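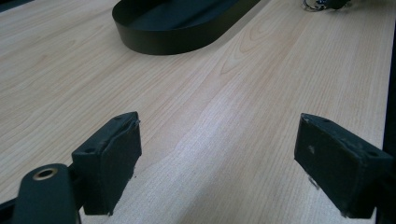
Hand gripper collecting: where we've got to

Quick one from the Hornimden bench as the next batch starts shortly and I still haven't charged anything.

For those who missed the last newsletter, we are gathering examples for Lostimier, the pick-and-place learner. No arm involved at this stage. A person holds the gripper, does the job by hand, camera on the tool records it, and the recording goes in the pile for training. Squeeze, lift, put down, open, done. Then again. Then again.

Total so far: 200 usable demonstrations. Pretty pleased. Another 26 thrown out, mostly for the same few reasons (see below, please do read them). Five people have had a turn and the clips look quite different from person to person, which Yiran Liao says is a good thing as long as we keep it and don't all start copying each other. So if you are slow, be slow. If you come in from the left, carry on coming in from the left.

The table stays as it is. Pale wood, black oval tray at the far side. I know somebody wanted a cloth on it to kill the shine. Leave the shine alone for now, Lostimier will have to cope with shiny tables sooner or later and we'd rather it met one early. A cloth run is pencilled in for August.

Start position. Fingers wide open, low over the table, tray in view at the top. Hold it there a moment before you set off. Lots of the binned clips begin with the hand already moving and the first bit is useless, the learner has no idea where you came from. 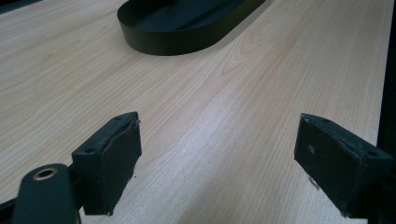 Fingers open over bare table, tray at the top. Start from something like this.

Other reasons for binning, in no particular order:

Tray out of view for most of the clip. If you can't see it on the preview, tilt back a touch.

Fingers dragging along the wood. Low is fine, scraping is not.

Stopping halfway to talk. Finish the go, then talk. I am the worst for this.

Two goes in one recording. Please stop and start again between them, splitting them afterwards takes me ages.

Fumbles are fine! If you miss and have another try, keep recording. Yiran wants more of those, not fewer, the learner needs to see how a person gets out of trouble. Just write "retry" in the notes column. Do not write "sorry", we have 9 of those and they don't sort.

Pads. Getting tatty. The edge on the left one is frayed and there is a pale mark on the right one. Please don't pick at the frayed bit or trim it. Changing pads in the middle of a batch means the new clips won't match the old ones, so both stay on untill the batch is closed, and then we change the pair together and note it in the log.

Files. Everything goes to the Miltix folder the same day, not the next morning. Name it with your initials and the go number. Huanca reads the folder overnight and skips anything with a space in the name, with no warning at all, which is how we nearly lost a whole afternoon.

Next training run is when the batch closes. Yiran will put the results up on the shared page and there will be a longer write-up in the next issue, with charts if I can get them out of her.

Slots for collecting are on the sheet by the door. Mornings are nearly full, afternoons wide open. New hands very welcome, it takes a few minutes to learn and teh gripper is lighter than it looks.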